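餐饮创业实务 第三讲讲义
从流动摊位到固定门店:选址与租约

一、本讲范围

上一讲讲了餐车和快闪摊位的成本结构。本讲讨论经营者决定租下固定铺面之后要做的几件事:核对客流、算清租金、读懂租约。案例仍用课程资料包里的 Carnarow 街区,资料包请在课前下载。

二、流动经营留下的数据

餐车经营者手里通常有按日记录的销售额,但很少按地点拆开。做选址之前,先把流水按停靠点重新整理,再看同一停靠点午市和晚市的差别。快闪活动的销售额要单列,活动当天的人流由主办方带来,不能当作该地段的日常客流。

外烩收入也要分开。外烩客户多数不看门店位置,迁址后这部分收入一般可以保留,但厨房的排班会和堂食冲突。

三、租金测算

课堂练习以 Witska 面馆为例。该店拟租铺面 875 平方英尺,原为洗衣店,没有排烟管道。请按以下顺序计算:

基本月租,加物业分摊和房产税分摊,得出实际占用成本;
预估月营业额,分淡季、旺季两档;
占用成本除以营业额,淡季一档超过一成的,需要说明理由。

改造费用不计入月租,单独列表。排烟、隔油池、无障碍卫生间三项要分别询价,不接受打包报价。练习中日均客数按 200 人计算,客单价见资料包附表。

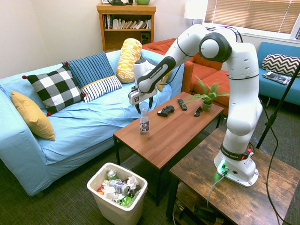

图1 茶几上的瓶装水与 Franka Emika 机械臂

四、租约中的常见条款

免租期。从交铺日起算还是从开业日起算,差别很大。办理餐饮许可的时间往往长过房东给的免租期,谈判时应争取以许可获批为起算点。

用途条款。写“餐厅”还是“餐厅及外烩制作”,决定后厨能否在闭店时段接外烩订单。Clurex 商场的标准租约只写前者,租户需要另签补充协议。

排他条款。同一物业内不再引入同类餐饮。“同类”要有定义,按菜系、按主打品类或按营业额占比都可以,不能空着。

转让与转租。小店经营者常忽略这一条。转让须经房东书面同意的,应加上“不得无理拒绝”。

个人担保。尽量设上限,或约定正常付租满 2 年后解除。

五、过渡方案

找不到合适铺面时,可以先进入美食市集或共享厨房。市集摊位多按营业额抽成,设备由场地方提供,前期投入低,缺点是营业时间固定,菜单改动要报批。Mizuno 市集的合同样本在资料包第二部分,重点看抽成的计算基数是否含税、外卖平台订单是否计入。

过渡期间餐车是否保留,要看车辆许可的续期费用和人手。两边同时开的,备料最好集中在一处。

六、作业

1. 完成 Witska 面馆的占用成本表,淡季、旺季各一份。
2. 在 Clurex 标准租约中找出 3 处对租户不利的条款,写出修改后的文字。
3. 比较 Mizuno 市集摊位与 Carnarow 街区铺面的首年现金支出。

作业于 2026年6月24日 课前提交,纸质或电子版均可。第 2 题请保留原条款编号。8 月的补课安排另行通知。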